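Speaker notes – "Learning from hands: demonstrations without the robot"
Version of July 3, 2024. Talk time 30 minutes, questions after.

Slide 1. Title
Say good morning, thank the organizers, say my name slowly. Mention that the work was made together with Nivaldo Honorato, who wrote most of the tracking code. Do not read the title aloud, they can see it.

Slide 2. The problem
We want a two-arm robot to learn household tasks. The usual way is teleoperation: one person drives the arms, the robot records. It works, but it is slow, and the robot must be in the same place as the task. Our robot, Lana, weighs too much to carry up the stairs. So all our early data came from one laboratory table, and the policy learned our table very well.
(Pause here. People usually smile.)

Slide 3. The idea
The person makes the task with hand-held grippers, and the robot stays at home. We record three things: the view from the head, the pose of each hand, and how much the gripper is open. Later we convert this to the motion of Lana's arms. The software for the conversion is called Jikari. Say the name two times, it is difficult to hear.

Slide 4. Where the hand is
Explain the markers. Each one is a square with a black-and-white pattern, and from its four corners the camera computes position and rotation. One marker belongs to each hand. Explain that the pose is relative to the head camera, so when the person turns the head, all poses move, and we must subtract this motion. This is the place where Nivaldo spent the spring.
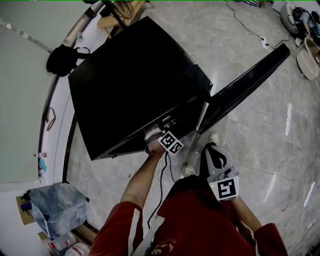
Lu asked after our trial talk why we do not drop the markers completely and track the hands with a learned model, as many groups do now. It is a fair question and I will probably get it again. Answer: we tried. On easy tasks the result is the same. On large objects the learned tracker loses the fingers under the object, and then it guesses. A marker that is hidden gives no answer, and for us no answer is better than a wrong one. We can fill a short gap, but we cannot find a wrong pose between good ones.

Point on the slide: the right hand holds the big black panel from below, and the marker at the wrist is under the edge, tilted. The gripper in the left hand is open. Large, flat objects like this are the hard class for our method. Do not stay long on this slide.

Slide 5. The data
We collected 671 demonstrations in 59 sessions. Speak about the filter: a demonstration is removed if one marker is lost for longer than 2 seconds. I was against this rule at first because it removes too many of the large-object examples. We kept it, and I show the consequence on slide 7.

Slide 6. Training
Go fast. The policy is the standard one, there is nothing new in it. Only say that the head image is cropped before training, so that the sleeves and shoes of the person do not enter. Lana has no shoes. If someone wants the details of the crop, they are in the backup slides.

Slide 7. Result
Show the two bars side by side. Left is the policy trained on teleoperation, right is the policy trained on hand-held data. In the known room they are almost equal. In new rooms the right one is clearly better – this is the main message, so stop and let them look. Then show the large objects, where teleoperation still wins. Say it directly. The filter explains a part of it, and the rest we do not understand yet.

Slide 8. What did not work
The first gripper, Hoter, had a spring that was too strong. After some minutes people became tired and held objects in strange ways, and the policy copied the strange ways. We threw away that data. Also mention the shiny floors: reflections of lamps disturbed the marker detection in some rooms, and we had to change the exposure by hand.

Slide 9. Next
A second marker for each wrist, turned to the side. New collection starts in October. Ask if somebody has experience with markers on curved surfaces, I would like to talk to them at the coffee break.

Backup slides: crop settings, calibration, table of all rooms.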